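How to Take Old Candle Wax and Sticker Glue Off a White Table

By Corina Hämmerli

I have a white table for many years and I learned most of these things by making mistakes on it. In the beginning I was scraping with a kitchen knife, and two of the scratches are still there. So please read the whole page first before you take anything sharp in your hand.

What you need

A plastic card (an old library card is good)
A few ice cubes in a small bag
Cooking oil, one spoon
Dish soap and warm water
Two soft cloths, one for wet work and one for drying
Baking soda, only for the last step

Before you start

Take everything off the part where you will work and wipe away the crumbs. A crumb under the cloth can scratch the same as sand. Then try the oil and the soap on a place that you do not see every day, for example near a leg, and leave it for 16 minutes. If the color did not change, you can continue.

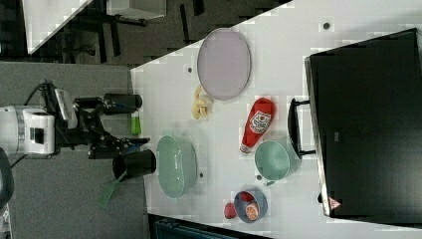
White tabletop, with a small bright green piece by the edge.

Step 1. The wax

Put the bag with ice on the wax and wait until the wax is hard. Hold the plastic card almost flat and push slowly from the side. Big pieces will jump off, so keep your other hand in front. Do not use a hair dryer at this point. My neighbor Fidel Ledesma did it on his desk and the red wax went into a small crack, where it stayed.

A thin film will remain. Wash it with warm water and soap, and change the water when it looks cloudy.

Step 2. The sticker glue

Pull off as much paper as you can with your fingers. Then put a few drops of oil on the glue and spread them a little over the border. Now you must have patience - I usually make tea. After this time the glue becomes like soft rubber and you can roll it away with your thumb or with the card.

Very old labels need the oil two times. The ones with silver print are the worst of all, I do not know why.

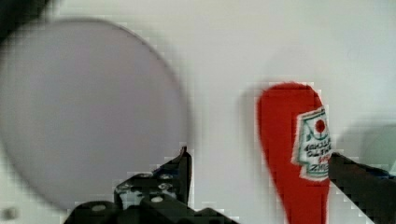 When the glue is gone you still have the oil, and oil collects dust very quickly. Wash the place with soap two times and dry it with the second cloth. Pass your hand over it with closed eyes. You will feel a sticky place much sooner than you can see it.

Step 3. Yellow marks

Mix one spoon of baking soda with a little water, so that it is like toothpaste. Rub softly in small circles and stop after a short time to look. Baking soda also takes away the shine if you rub too long, so on a glossy table I would rather keep a light mark.

If you want to sand it

For painted wood only, and only if you plan to paint again. Use very fine paper, number 3000 or close to it, with water. On other white surfaces do not sand, the color layer can be very thin.

Hanna Kaczmarczyk wrote to me that lemon juice also works on tea stains. I tried it in September and it was fine on my table, but it should not stay on stone.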